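写真ギャラリー:握ったまま離さなかった日

2018年1月17日

Zellportのグリッパーが、また新しい顔を見せてくれました。「開け」と言っても開かない。開かないどころか、じわじわ締めてくる。ロボットをやっている人なら背中がひやっとするところだと思うのですが、原因を追いかけていった三日間がとにかく面白くて、写真と一緒に全部書いておくことにしました。先に書いておくと、怪我人はいません。容器が一個割れて、私の昼食が二回なくなりました。

場所はいつものTotwoodの部屋。作業のメンバーはWafula Massaweさん、Ngan-ling Tangさん、Tzu-hsuan Huangさん、それに私です。途中からHudthorpeのVilgot Blomqvistさんが電話で加わってくれました(この電話がものすごく効くのですが、それは後で)。

やっていた作業

手首に小さなカメラ、その先に黒い二本指。課題は、緑の樹脂容器を横から挟んで、立てたまま持ち上げて、元の場所に戻すこと。字にするとあっけないのですが、薄くて半透明でつるつるした容器というのは、この手の指にとってなかなかの強敵です。弱く握れば滑る、強く握れば口のところがたわむ。たわむと縁の形が変わって、こんどはカメラ側が「さっきと違うものがある」と言い出す。ああもう、かわいい!

Tangさんが握る力の設定を少しずつ振り、Huangさんが横でログを見て、Massaweさんがロボットのすぐ脇で容器を置き直す。私は非常停止のボタン係兼メモ係。この分担で午前中はするする進みました。調子がよすぎて、途中で休憩を入れるのを忘れたくらいです。

おかしくなったのは17回目の把持でした。

握った。持ち上げた。手首を回した。戻した。そこまでは本当にきれいで、置く位置もぴったりで、Massaweさんが次の向きを決めようと一歩近づいたところでHuangさんが「開けの指令、出てます」と言いました。指は開きません。もう一度送っても開かない。そして容器の口が、ゆっくり、目で見てわかる速さで細くなっていきました。

ぱき、という音がして、容器の角に縦のひびが入りました。私はその音で我に返ってボタンを押しました。遅いです。ボタン係としては大変よろしくない。ここは反省点としてあとでちゃんと書きます。

写真
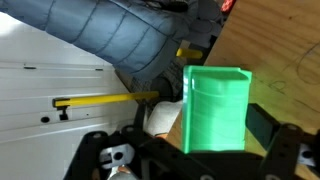
指で挟んだ緑の樹脂。黒いパッドの当たり方に注目してください。横に走る積層の筋がきれいでしょう。

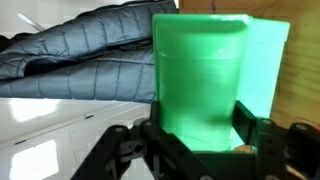
緑の容器を下から抱えるような格好の黒い指。ねじの頭が光っているあたりがリンクの支点です。次の一枚は部屋のほうで、机の上に蓋の開いた緑の箱があります。
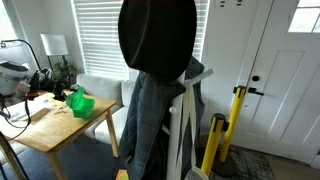

さて、ボタンを押したあとの話です。

押した。電源は落ちた。アームは止まった。でも指は容器をくわえたままでした。この駆動部は減速比が大きくて、電気が切れると外から押しても戻りません。物を落とさないための仕組みとしては立派なもので、持ち上げている最中に停電しても荷物は落ちない。ただし、挟まれているのが人の指だったらどうなるか。四人ともたぶん同じことを考えて、しばらく黙りました。Massaweさんは自分の手を見ていました。

容器は、Massaweさんが指の根元のねじをゆるめて外しました。ドライバーを探すのに手間取ったのも記録に残しておきます。工具箱は隣の部屋にありました。あれが人の指だったら、隣の部屋まで走っていたわけです。今は工具を決まった場所に吊るしてあります。

最初に疑ったもの

全員ちがうものを疑ったのが、また楽しいところで。

Tangさんはパッドを疑いました。黒いパッドの表面が容器にくっついて、開いているのに離れないだけではないか、という説です。でもそれだと締まっていく説明がつかない。Tangさんは自分で言って自分で却下して、それでも一応パッドを外して、拭いて、裏返して、付け直して、もう一度握らせるところまでやりました。くっつきませんでした。却下が早い人は仕事も早いです。

Massaweさんはリンクの引っかかりを疑いました。ねじが一本でもゆるんでいると、斜めに力がかかったときに噛むことがある。それで支点のねじを全部確認して、締め直して、手で動かして、指先にがたがないかを見て。異常なし。むしろ前より滑らかになってしまって、「直っていないのに調子がよくなった」と本人が困っていました。

私は位置の原点ずれ説。指の開き具合をゼロ点から測っているので、ゼロ点が狂うと「開いているつもりで閉じる」が起こりえます。自信満々でした。ログを見たらゼロ点は一目盛りもずれていなくて、私の説は五分で終わりました。

Huangさんは何も言わずにログを読んでいました。

Huangさんのログ

ここからが好きなんです。

Huangさんが見つけたのは、ログの穴でした。17回目の把持の途中、手首を回しているあいだ、グリッパーからの返事がまるごと抜けているところがある。指令は送っている。返事がない。しばらくして返事が戻ってくる。戻ってきたときには、モーターの電流が上がりきっている。

つまり、通信が途切れているあいだ、グリッパーは最後に聞いた指令をまじめに守り続けていたわけです。最後に聞いた指令は何だったか。「この電流で閉じろ」でした。位置ではなく電流。しかも容器の口がたわんだ分だけ指は先へ進めるので、進めるだけ進む。たわむ、進む、たわむ、進む。そして、ぱき。

Tangさんがここで「じゃあ開けの指令は」と聞いて、Huangさんが画面を指さして「届いてないです」と一言。あの場面、録音しておきたかった!

では、なぜ途切れたのか。Huangさんは過去の分も全部さかのぼってくれました。穴は前の日にもありました。ごく短くて、動作に影響が出ていなかっただけで、同じ動きの同じあたりに何度も出ている。手首の角度と重ねてみると、34度を過ぎたところに固まっていました。この図を見せてもらったときの気持ちよさといったら。ばらばらの点が一か所にぎゅっと集まっていて、四人で画面に顔を寄せすぎて誰かの頭が当たりました。

Blomqvistさんの電話

機械側の取り回しを組んでくれたのはHudthorpeのBlomqvistさんです。電話をかけて、手首の角度の話をしかけたところで、もう「ケーブルですね」と返ってきました。早い。

言われたとおり、手首の裏側のカバーを開けて、ケーブルの束を指で軽く押さえながら、電源を入れずに手首をゆっくり回していきます。あるところで束がぴんと張る。張ったところからさらに回すと、コネクタの根元が引っ張られて、ほんのわずか傾く。目で見るより、指で触っているほうがよくわかりました。テスターを当てながらもう一度。張る、傾く、切れる。戻す、つながる。何度やっても同じところで切れました。

再現する故障ほどうれしいものはないです。

束ねているバンドの位置が、前の整備のときに手首寄りに移っていました。移したのは私です。配線がきれいに見えるように、と思って。見た目はたしかにきれいでした。Blomqvistさんに正直に申告したら、少し間があって「遊びは見た目が悪いものです」と言われました。作業台の横に貼っておこうかと思っています。

電話の後半は、どのくらいの輪を残すか、どこで固定するか、コネクタにどう力を逃がす部品を足すかの話になって、Tangさんがメモを取り、Massaweさんが電話の向こうに見えない図を空中に描いて説明していました。伝わっていたのかは不明です。部品はZellport用にもともと設計してあった押さえ板を少し長くしただけのもので、その日の夕方には付いていました。

直したところ、ケーブル

手首の裏のバンドを元の位置に戻して、ゆるい輪をひとつ残しました。コネクタの根元は新しい押さえ板で受けます。手首をいっぱいまで回しても束は張りません。張らないことを、四人が順番に指で触って確認しました。ひとりが触れば足りるのですが、みんな触りたかったんです。

ケーブルの確認は、朝の点検表にも入れました。バンドの位置に白いペンで印をつけてあるので、ずれたら見てわかります。

直したところ、待ち時間

ケーブルが直っても、それで終わりにはできません。ケーブルはいつかまた切れます。切れたときに指が締まり続けるほうが問題です。

通信が途切れたと判断するまでの待ち時間が、設定ファイルでは1000ミリ秒になっていました。一秒です。一秒あれば、あの指は容器を割れます。実際に割りました。しかも時間切れになったあとの動作は「最後の指令を保持」。これも見直しです。誰がいつ決めた値かを調べたら、最初の立ち上げのときに、細かい途切れで止まってばかりで作業が進まないから延ばした、というコメントが残っていました。コメントの末尾に「あとで戻す」と書いてありました。あとで戻す、は戻りません。うちだけではないと思います。

Tangさんと話して、待ち時間は90ミリ秒にしました。短すぎると、ちょっとした揺らぎで止まってばかりになります。長いと今回と同じです。Huangさんが正常なときの返事の間隔を並べてくれて、それを見ながら決めました。時間切れになったら、電流の指令は捨てて、その瞬間の指の位置で止まる。締めもせず、開きもせず。開く案も出たのですが、持ち上げている最中に開いたら荷物が足の上に落ちるので、止まるほうを選びました。

変えたあとで、わざとコネクタを抜いてみました。握らせて、抜く。指はその場で止まる。容器の口はたわまない。つなぎ直しても勝手には動かず、人が確認のボタンを押すまで待っている。四人で拍手しました。コネクタを抜いて拍手する集団、外から見たら相当変だと思います。

調子に乗って、いろいろな場面で抜きました。握り始めた瞬間、持ち上げている途中、置く直前、開いている途中。開いている途中に抜いたときだけ、指が一度小さく跳ねる動きをして、そこは今もHuangさんが見ています。危ない動きではないのですが、気持ちが悪いので。たぶん指令の切り替えの順番だろうというのがHuangさんの読みで、私はまた原点のせいではないかと言って、全員に無視されました。

直したところ、人のほう

ボタン係の話をします。私です。

私はあの日、ボタンに手を置いていませんでした。メモを取っていたからです。ボタンは机の向こう側にあって、ペンを置いて、手を伸ばして、押す。そのあいだに容器は割れました。係を兼ねるのが無理だったんですね。今は、ボタン係は両手を空けて、ボタンだけを持ちます。メモはログと、あとは終わってからみんなで思い出して書きます。思い出せないことは、たいてい大したことではないです。

それから、指が開いたことを確認するまで近づかない。当たり前のことなんですが、午前中ずっと調子がよかったせいで、Massaweさんも、見ていた私たちも、「開くもの」と思って一歩出ていました。今は、Huangさんが指の開き具合を画面で読んで「開いた」と声に出し、それを聞いてから手を入れます。指令を出したことと、開いたことは、別々に声に出します。最初は照れくさかったのに、今では全員すごくいい発音で言います。

挟まれたときの外し方も練習しました。電源を切って、根元のねじをゆるめて、指を手で広げる。工具はロボットの手が届かない側の、誰でも取れるところに吊るしました。Massaweさんが丸めたタオルを挟ませて、全員ひとりずつ外す練習をして、いちばん速かったのはTangさん、いちばん遅かったのは私。次の練習で挽回する予定です。

Kaoさんからの宿題

Ngの安全担当のWing-yan Kaoさんに報告書を送ったら、その日のうちに返事が来ました。赤字がたくさん入っていて、読んでいてわくわくしました(安全の人の赤字は読みごたえがあります。本当に)。

ひとつめの宿題は、電流で握るのをやめられないか。位置で閉じておいて電流は上限にだけ使えば、相手がたわんでも追いかけていかない、という指摘です。そのとおりなのですが、位置だけだと今度は薄い容器が滑ります。Tangさんが間をとるやり方を試していて、閉じ始めてから指先が当たったと判断した位置を覚え、そこから先へ進める幅を小さく区切る方式になりそうです。まだ滑るときがあります。滑り方にも種類があって、これがまた見飽きない。

ふたつめは、非常停止のあとに指をどうするか。くわえたまま止まるのが安全な場合と、そうでない場合がある。工具なしで指を開けられるつまみか何かを付けられないか、とのこと。これはBlomqvistさんの担当になりました。手で描いた案がもう届いていて、余白に小さく「美しくはない」と書き添えてありました。すばらしいです。

みっつめは、設定ファイルの「あとで戻す」をぜんぶ探して一覧にすること。Huangさんが検索をかけて、一覧を貼り出しました。何件あったかは書きません。私が書いたものが目立つ、とだけ。

割れた容器のこと

捨てませんでした。ひびの入った角を上にして、棚に置いてあります。縦のひびは積層の筋をまたいで走っていて、どこから始まったのか、Massaweさんがルーペで見ています。口の内側の曲がりが強いところから、というのが今のところの見立てです。そうだとすると、口をもう少し厚くするだけで、たわみ自体をかなり減らせるかもしれません。ただ、ロボットのほうに都合のいい容器ばかり作っていくのもどうなのか、とTangさんが言い、お昼のあいだずっとその話になりました。世の中の容器はだいたい薄いですから。

個人的には薄いままでやりたいです。薄い容器を、たわませずに、落とさずに、立てたまま置けたら、それは相当かっこいい。

再開した日のこと

ケーブルと待ち時間と声出しがそろったところで、把持を再開しました。ボタン係はMassaweさん、両手でボタンを抱えて、ものすごく真剣な顔をしています。容器を置くのは私。Tangさんが指令を出して、Huangさんが読む。

握る。上がる。手首が回る。例の角度を越えるところでは、誰も何も言いませんでした。越えました。返事の抜けはなし。戻して、置いて、指令、「開いた」、手を入れる。向きを変えて、また最初から。

17回目のときだけ、Tangさんが小声で数を言ったので、みんな変に緊張しました。何も起こらず、容器はまっすぐ立っていました。そのまま夕方まで続けて、その日のログに穴はありません。Huangさんは翌朝もう一度見直して、やっぱりなかったと教えてくれました。

残っている作業は、開く途中で抜いたときの小さな跳ね、指先の進み幅の区切り、Blomqvistさんのつまみ。つまみの試作が届いたら、またタオルで練習します。同じような二本指を使っている方で、通信が切れたときの設定をどうしているか教えてくださる方がいたら、ぜひコメント欄へ。待ち時間の値だけでも大歓迎です。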